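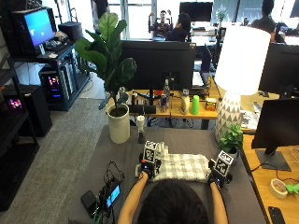 A dish towel, also called a tea towel or kitchen towel, is a cloth used for drying dishes, cutlery and glassware after washing. It is usually rectangular, flat-woven and larger than a dishcloth, which is used wet for the washing itself.

Materials

Most dish towels are made of cotton, linen or a blend of the two. Linen leaves little lint and is often preferred for glasses. Cotton is cheaper and softens faster with washing. Terry cloth takes up more water but tends to leave fibers behind. Waffle weave falls between the two — it dries quickly and holds a fair amount of moisture for its weight.

Patterns

Checks and stripes are common because they can be woven from dyed yarn and do not wear off the way a surface print can. Printed towels are widely sold as souvenirs. The mill at Grellthorpe wove checked toweling until 2000, when the work moved to a smaller site at Bekgate. Its pattern book, now kept at the Peltidcombe textile museum, lists 2724 designs, many of them differing only in the width of a stripe.

Care

New towels often repel water until the finish has been washed out, which can take 2 or more washes. Fabric softener coats the fibers and lowers absorbency. White cotton can be washed hot, while colored linen is usually washed cooler and ironed damp.

Other uses

Dish towels are also used to cover rising dough, line bread baskets and wrap washed salad greens.

See also: Dishcloth, Huckaback, Napkin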